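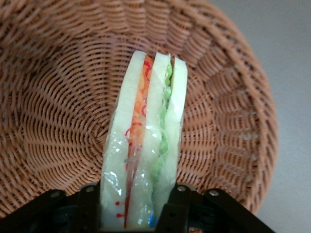
pedalpusher_mo
Not convinced, sorry. I've read the new blurb for the Skadotau twice and I still can't see why a ride that managed perfectly well with a start list and a bloke on a gate suddenly needs timing chips, a wave system and an entry fee to match. What are we getting for it?

gritstone67
You're getting a result you can trust, for one. Last time I was down as finishing before I'd reached the second feed.

pedalpusher_mo
It's an audax in all but name. Who's trusting the result? Who's even reading it?

gritstone67
I am. I train all winter for it.

lanterne_verte
Can we get back to the original question, which was whether the Gourlay loop is worth doing as the long option or whether to stick with the standard route? I've only got leave for one big ride this spring and would like to choose before entries shut at the end of February.

slowcoach_dee
Did the Gourlay loop last year. It's fine. The website calls it "the jewel of the route", and I'd call it a long drag on a B road followed by a nice descent you can't enjoy because of the gravel. The climb out of Stomden is better and you get that on the standard route anyway.

lanterne_verte
Thanks. How bad is the gravel?

slowcoach_dee
Bad enough that I had the brakes on all the way down. I was on 28s. Somebody will be along in a minute to say they did it on 23s with no trouble.

kneewarmers
I did it on 23s with no trouble.

slowcoach_dee
There we go.

kneewarmers
I did though. Dry year, mind. It depends when the council last had the lorry out, and they usually do the top section just before the ride, as if on purpose.

hubwhistle
The thing I'd query is the climbing figure. They've got the long route down at a good bit more than I've ever recorded. I've ridden it with two different computers and neither of them came close. If you're choosing the loop for the metres, don't.

gritstone67
Barometric or GPS?

hubwhistle
One of each. They disagreed with each other as well, but both of them disagreed with the website by more.

gritstone67
Computers under-read in wet weather. The little hole gets blocked up. It's well known.

hubwhistle
It's well known among people who'd like to have climbed more. Trace it on a proper map and count the contours, it takes an evening. I made it lower again.

pedalpusher_mo
This is exactly what I mean. The numbers on that site are advertising. "Up to 336 riders on the road" was last year's line, and I'd bet my good wheels there weren't that many at the start. The car park doesn't hold it.

quiet_freewheel
People park at Cadwood and ride in. I do. It's flat, it's free, and you've warmed up by the time you get to signing on.

pedalpusher_mo
Fair enough, I hadn't thought of Cadwood. I still don't believe 336.

quiet_freewheel
It could be entries and not starters. There's always a lot who look out of the window at six in the morning and go back to bed.

slowcoach_dee
I've been one of them.

lanterne_verte
So am I right that the long route is the standard route plus the loop, and you can decide on the day?

slowcoach_dee
That's how it used to be. You got to the junction after the first feed and turned left or didn't.

gritstone67
Not any more. With the chips you have to say which one when you enter. If you're down for the long and you skip the loop you'll show as not finished.

pedalpusher_mo
And there you have it. The one useful thing about that ride was being able to bail out at the junction if your legs weren't up to it, and they've got rid of it so that a spreadsheet looks tidy.

gritstone67
Nobody's stopping you turning right. You just don't get a time.

pedalpusher_mo
Then what have I paid for?

gritstone67
Cake, mostly.

hubwhistle
Has anyone seen it in writing that you can't swap on the day? I've been through the entry page and the rules and all I can find is "riders should select their preferred distance". Preferred isn't the same as fixed.

gritstone67
It was said at the club.

hubwhistle
By whom, and had they read it or heard it?

gritstone67
Fine, I'll look it up.

kneewarmers
While you're at it, find out if the second feed is back at the village hall. The lay-by was grim. Stood in the rain with half a banana.

quiet_freewheel
The hall's roof is being done, or it was in the autumn. I wouldn't count on it. Take your own food whatever they say. I've heard "fully stocked" from organisers before and got there to find squash and a few broken biscuits.

slowcoach_dee
Depends when you get there. The fast lot clear the tables.

kneewarmers
The fast lot don't stop!

slowcoach_dee
The medium lot, then. You know who you are.

lanterne_verte
What about the weather? I've been told it's always windy on the top and I'm fairly light.

slowcoach_dee
It's exposed for 2 miles or so after the Stomden climb and then you drop into trees. A headwind there is hard work but it isn't dangerous. Crosswind with deep rims I'd think again. Otherwise normal spring riding: gilet, full gloves, something for your ears.

gritstone67
Deep rims are fine if you know how to handle them.

slowcoach_dee
Deep rims are fine until the gateway with the gap in the wall. Ask me about my shoulder.

gritstone67
Right, I've had an email back about the distances. You CAN swap from long to standard, but you've got to tell them at signing on. Can't do it at the junction.

hubwhistle
So it's neither what you said nor what Mo said.

pedalpusher_mo
It's nearer to what I said. At signing on I don't know how my legs are. I know that at the junction, which was the whole point.

gritstone67
It's nearer to what I said, you do have to declare it.

hubwhistle
Did they say anything on the climbing?

gritstone67
They said the figure comes from "route planning software". Didn't say which.

hubwhistle
I bet they didn't. Feed the same route into two planners and you'll get two answers. They've picked the bigger one. I'd have more respect if they put both.

quiet_freewheel
Does it matter? You still have to ride up it.

hubwhistle
It matters if people pick a ride on the strength of it and have geared the bike for it. And it matters to me, which I accept is a smaller group.

lanterne_verte
OK, I think I'm going standard. Better climb, no gravel, cheaper entry. Would anyone say I'm making a mistake?

kneewarmers
I would. If you've only got one ride you may as well do the big one. You'll be sitting in the hall (or lay-by) watching people come in off the loop and wishing you'd gone.

slowcoach_dee
You'll be sitting there with first go at the cake.

gritstone67
Long. You don't train through January for the short one.

lanterne_verte
I didn't say I'd trained through January.

slowcoach_dee
Standard, then.

pedalpusher_mo
Or save the fee, get the route off last year's file and ride it on any other morning you like. Park at Cadwood as suggested, up through Stomden, make your mind up at the junction like a grown-up. The café at the bottom does a better lunch than either feed.

quiet_freewheel
It shuts in the winter. Check before you set off.

pedalpusher_mo
It was open in February when I went.

quiet_freewheel
It was shut in February when I went. I had my nose against the glass.

lanterne_verte
Entered the standard. I'll report back on the biscuits. Has anyone got last year's file anyway? The download on the site gives me a blank page.

hubwhistle
I've got it, message me. Ignore the elevation.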